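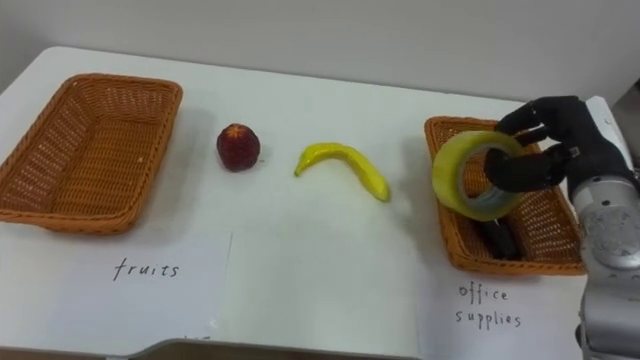
4주차 수업 자료: 분류와 라벨링 기초

과목: 생활 공간 정리 실무
교재: 웜빌(Wimville) 정리 실습서 49~58쪽

1. 이번 주 학습 범위

지난주에는 물건을 꺼내고 버릴 것을 가려내는 단계까지 다루었다. 이번 주는 남긴 물건을 묶음으로 나누고 그 묶음에 이름을 붙이는 단계이다. 보관 장소를 정하는 문제는 다음 주에 다루므로 이번 실습에서는 바구니를 어디에 둘지 고민하지 않아도 된다.

2. 용어

분류 기준: 물건을 나누는 데 쓰는 하나의 질문. "무엇에 쓰는가", "어디에서 쓰는가", "얼마나 자주 쓰는가" 등.
범주: 분류 기준에 따라 나온 묶음.
라벨: 범주의 이름을 적어 용기 안팎이나 앞에 두는 표시.
미분류 물건: 아직 어느 용기에도 넣지 않은 물건. 버릴 물건과 구별한다.

3. 두 범주로 시작하기

처음부터 범주를 여러 개 만들면 경계가 겹치기 쉽다. 실습은 서로 거리가 먼 두 범주로 시작한다. 자료 첫머리의 사진에서는 같은 모양의 바구니 두 개를 쓰고, 각 바구니 앞에 손으로 쓴 종이를 한 장씩 놓았다. 왼쪽은 fruits(과일), 오른쪽은 office supplies(사무용품)이다. 바나나와 검붉은 둥근 과일은 두 바구니 사이에 있으므로 미분류 물건에 해당한다. 둘 다 왼쪽 바구니로 간다.

과일 모형을 쓰는 경우에는 기준을 먼저 정해야 한다. 모양을 기준으로 하면 모형 바나나도 과일이다. 먹을 수 있는지를 기준으로 하면 과일 범주에서 빠진다. 둘 중 어느 쪽이든 괜찮지만 한 번의 실습 안에서 기준을 바꾸면 안 된다.

4. 라벨 쓰기

- 검은색 굵은 펜을 쓴다. 연필과 형광펜은 멀리서 읽기 어렵다.
- 한 장에 범주 하나만 적는다.
- 이름이 길면 글자를 줄이지 말고 두 줄로 나눈다.
- "기타", "잡동사니"는 쓰지 않는다. 다른 이름이 떠오르지 않으면 분류 기준으로 돌아간다.
- 영어와 한국어 중 하나로 통일한다.
- 종이는 용기 바로 앞에 둔다. 실습 중에는 범주가 바뀔 수 있으므로 테이프로 붙이지 않는다.

라벨은 물건을 넣기 전에 써 둔다. 물건을 다 넣은 뒤에 이름을 붙이면 바구니에 들어간 물건에 맞추어 이름이 넓어지는 경우가 많다. 교재 52쪽의 잘못된 예 두 가지를 함께 볼 것.

5. 실습 순서

(1) 책상 위를 비우고 바구니 두 개를 간격을 두고 놓는다.
(2) 분류 기준을 한 문장으로 적는다.
(3) 라벨 두 장을 쓰고 바구니 앞에 놓는다.
(4) 물건 9개를 바구니 사이의 빈자리에 꺼내 놓는다.
(5) 하나씩 들어 소리 내어 이름을 말하고 해당 바구니에 넣는다.
(6) 망설인 물건은 넣지 말고 책상 앞쪽에 따로 둔다.
(7) 따로 둔 물건에 대해 망설인 이유를 기록지에 적는다.

조별로 한 번 끝내면 옆 조와 자리를 바꾸어, 옆 조의 라벨만 보고 같은 물건을 다시 나눈다. 결과가 다르면 라벨 문구를 고친다. 물건을 다시 설명하는 것은 허용하지 않는다.

6. 경계에 있는 물건

과일용 칼, 과일 그림이 있는 메모지, 도시락에 딸린 고무줄은 해마다 의견이 갈린다. 이런 물건은 다음 순서로 판단한다. 먼저 적어 둔 분류 기준을 다시 읽는다. 그래도 정해지지 않으면 그 물건을 다음에 찾을 사람이 어느 바구니를 먼저 볼지 생각한다. 두 번째 질문으로도 정해지지 않으면 세 번째 범주가 필요한지 검토한다.

7. 준비물

조별: 같은 크기의 바구니 2개, 흰 종이 4장, 검은색 펜 1자루
개인: 집에서 가져온 사무용품 1점, 과일 또는 과일 모형 1점
바구니는 젠다흐(Zendach) 실습실 선반에 있다. 사용 후 같은 칸에 돌려놓는다.

8. 과제

집에서 서랍 한 칸을 골라 두 범주로 나누고, 분류 기준 한 문장과 라벨 문구를 기록지에 적어 제출한다. 정리 전후 사진은 선택 사항이다. 망설인 물건이 하나도 없었다면 없음으로 적는다.
제출 마감: 2022-11-12
제출처: 벨투프톤(Veltuvton) 강의실 앞 제출함

다음 주 예습: 교재 5장, 보관 위치 정하기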